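Subject: Re: [robotik-ag] sorting task, simulation status
From: Imke Petersen

Hello all,

Kettler wrote:
> Can the Nurnden group share where they are with the sorting
> task? In Oltitberg our students still fight with the arm
> limits. Which start pose do you use?

We are now at version 4 of the scene. The students built the roller conveyors with the blue rails themselves, and the pink bin is the target for the parts. For the start pose we let the robot stand at the crossing, with both arms forward over the wide conveyor, fingers straight and thumbs pointing to each other. From this pose the elbows have enough room on both sides.
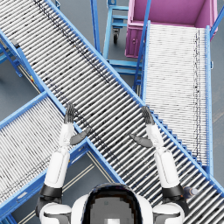
Open points

- The roller friction is too low, so the parts slide sideways. We try new values in April.
- One run takes 900 steps. Please use the same number, then we can compare our results.
- The club laptop has only 2 cores. If Mollirent can lend us the faster one again, I would be very glad.

I can send the scene file to everybody who wants it - it is 72 MB, so please write to me directly and not to the list.

Best regards,
Imke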